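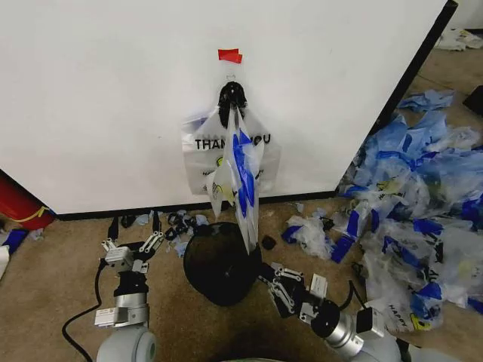

One of the packers at Celtis put it to me over coffee that she had never minded the bags themselves, what she minded was not knowing who would be sorting them next year, and whether she was meant to be teaching the thing or competing with it.

I'd like us to keep her remark in mind through these notes, because most of what we read this term starts from the machine and works outward, and she starts from her own Thursday.

6 min read

Notes for session 2: soft goods and the people who handle them

Plastic bags are a lovely place to begin. They crumple, they twist, they cling to each other, and a person picks one out of a heap and hangs it on a hook while chatting about lunch! A two-finger gripper has to find an edge first, and you'll remember from the Gustow reading how much of the job is simply finding an edge.

At Celtis the sorting room had 40 people on it, handling 2,000 bags a shift. When the arms came in, the jobs changed shape. Some people moved to checking, some to untangling whatever the arms gave up on, and quite a few told us the untangling was harder on the wrists than the old work (do look at the Gastevix interviews on this, they're long but worth your evening). Pay stayed on the old scale for a good while after.

For next time, please read Kwak, chapter 2, and bring a page on a task you do with your hands and never think about. Who would you want in the room if somebody set out to automate it?

300 shares

This site uses cookies. Accept | Manage settings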